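The man who writes the monsters: a talk with the lore lead on Plornholm

Sunday, a little after nine in the morning his time, and the lore lead on Plornholm has already been up for three hours answering player mail. He asked that we leave his name off. Fine by us. The fans call him the Archivist anyway. 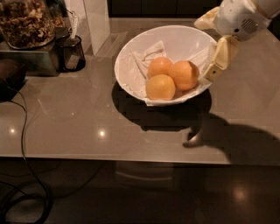

Quick recap for anyone new. Plornholm is a first-person horror game set in a flooded boarding school. You play a night clerk. You file papers, you lock doors, something called the Proctor walks the halls. The second game, Rasarberg, moved everything to a ski hotel and made half the fan base furious, mostly over the ending.

So, the ending. Is the Proctor the same person as the hotel owner?

"I get that one every day," he says. "Same person, yes. Same body, no. I thought we'd said it pretty loud in the chapel tape and then we cut the chapel tape." Why cut it? Too long, he says, and testers kept walking away from the speaker while it played. It's in the files still. Somebody dug it out within a week of launch.

He keeps a document of everything that is true in the series. 198 pages right now. It used to be shorter. Writers on the team can read it but only two people can change it, which has caused some arguments he doesn't want to go into.

"People think we plan it all out. Some of it, sure. The drowned choir was a sound bug. Doors were playing the wrong file. We left it in, then I had to go write why there's a choir."

Same with Cairns, the kid in the yellow raincoat who shows up in both games. Started as a stand-in model for testing stairs. Now there are 3494 theories on the fan wiki that mention Cairns somewhere, he looked it up the night before we talked. Most common one, that Cairns is the player. Is that right?

Long pause. "It's a good theory."

We tried again later in the call, no luck.

The raincoat comes off in the next game, that much he'll say. Jorkasen is the title, out next year if nothing slips. It's a prequel, set in the fishing town before the school was built, and it's the first one where you can talk to people who aren't dead. Around 800 lines of dialog recorded so far. He says he cried in the booth over one of them and won't say wich.

What about the timeline? Fans have had the school fire before the flood for years, then a newspaper in Rasarberg flipped it.

"The newspaper's wrong. I mean it's wrong in the story, the editor is lying. I also typed the date wrong. Both of those are true." He laughs pretty hard at this. The lying editor is now a full charater in Jorkasen, with her own chapter.

He reads the theory boards but never posts. Used to, under a fake name, back before the first patch. Got told he didn't understand the game and logged off.

Six endings this time, up from two. Only one counts for the series, and he's not labeling it. "They'll find it. They'll find it and then they'll tell me it's the wrong one."

Last thing, does the Proctor ever get a real name? It's in the first game, he says. Second floor, bottom drawer, the clerk's desk. Been there since launch.

We checked the drawer. Locked on our save.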